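Clothing Exchange in Lurham to Stay Open Through Spring

Dec 29, 2023
By the Lurham local desk

The clothing exchange in the old post office of Lurham will stay open until the end of May, the town council decided in its last meeting of the year. The exchange was planned only for the cold months and should have closed after the holidays.

Residents can bring clean clothes which they do not wear anymore and take home other ones, without paying. In the first season almost 3000 pieces passed through the two rooms on the ground floor. Most of them were children's jackets, sweaters and school trousers. Shoes were also brought, but the exchange had to stop accepting them in the autumn, as there was no place to keep them in pairs.

The decision was not certain until the evening of the meeting. The building needs a new boiler, and a part of the council wanted to keep it closed until the work is finished. In the end it was agreed that the work will start in the back part of the house, where the sorting tables are not affected. The front door will remain in use. During the days when the water is turned off, the exchange will close earlier, and a notice will be put on the door the day before.

The costs for heating and light will be shared. The town pays the larger part, and the rest comes from Veltero, a laundry company with its main shop on the road to Dusitz. The company already washes the winter coats which are brought in a poor condition. It has now promised to do the same for blankets and curtains, up to 76 bags for the whole period. Bags above this number must be washed by the people who bring them.

There was also a smaller change which many visitors had asked for. Until now almost all the clothes lay folded in boxes, and people who searched for a certain size had to take everything out. From January, dresses, shirts and coats will be hung by size on long rails. The rails come from the Kadrić furniture store, which closed its second floor in the autumn and had no more use for them. Hangers are still missing, and the exchange asks every household to look in the closet for spare ones.

Plastic and wooden hangers are both welcome. The thin wire ones from dry cleaning cannot be used, as they bend under a heavy coat. Models with a metal hook are preferred, and a strip against slipping is useful for blouses and dresses with wide necks. 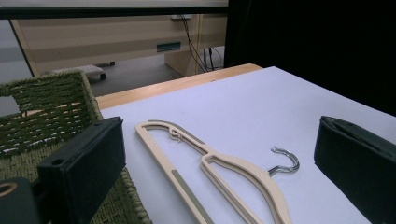
Opening hours and rules

The exchange will open again in the second week of January, in the afternoon from 2 to 6. Clothes can be given at the side entrance during the same hours. It is not allowed to leave bags in front of the building overnight. In November several bags were left there in the rain and everything in them had to be thrown away.

Each visitor can take up to three large pieces, such as coats or suits, in one visit. For small things there is no limit, but visitors are asked to think of those who come later in the day. Nobody has to bring something in order to take something, and no proof of income is needed. This rule was discussed again at the meeting and it remains as it was.

Underwear, swimwear and torn clothes are not accepted. Clothes with a missing button or a broken zipper can be given if the damage is marked with a piece of tape. They go to the sewing group, which meets upstairs and repairs them when it has time. The group has two sewing machines and is looking for a third one, preferably one which can sew through denim.

Visitors from the villages between Lurham and Dusitz have asked for a better bus connection in the afternoon. The council has no influence on the timetable, but it has written to the bus company and expects an answer before spring. Until then the last bus leaves from the market square shortly after the exchange closes, and people who have bags with them should plan enough time for the walk.

What will happen after May is still open. The town wants to rent out the ground floor again when the boiler is replaced, and a bakery has shown interest in the rooms. The council will speak about it in its March meeting, which is open to the public. Suggestions for another place can be handed in at the town hall in writing.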